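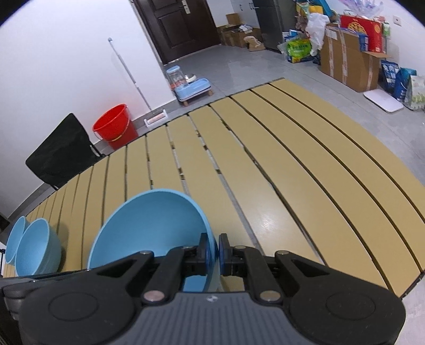
Photo: Triin Pētersons

So I spent an afternoon stacking dishes, and for once it counted as work!

Trado, the little robotics outfit over in Gostwood, has started teaching its kitchen robot to clear a table, and they let me have a go. You don't program anything. You hold a gripper in your own hand, squeeze it like a big pair of tongs, and do the chore the way you'd do it at home. The recording goes off to the software people, who use it to show the robot what a person does.

I figured bowls would be easy. Well, no. A rim is a fussy thing to grab when your fingertips are two rubbery pads, and I kept wanting to cheat with my thumb. Ona Kļaviņa, who runs the sessions, told me to slow down and stop twisting my wrist (I twist my wrist a lot, apparently). My first usable run took me 9 tries. She can do the same job in one, while talking about lunch.

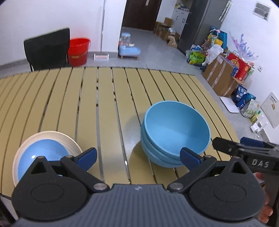

Two grippers, one stack of bowls and a plate still to go.

With a second gripper in play it gets trickier, and I like it better. You have to think about which hand goes first, and you bump into yourself. Leif Nygård, the engineer who gets all these recordings, says he wants the clumsy bits too, so I guess I was very useful to him.

They've set a target of 1836 runs before the robot gets its first turn at the dishes in September. I added 40, and my forearms knew it the next morning. Trado is looking for more people to come in and do the same, no experience needed, and sessions last four hours with a break for coffee. I've already put my name down for another one, mostly to beat Ona.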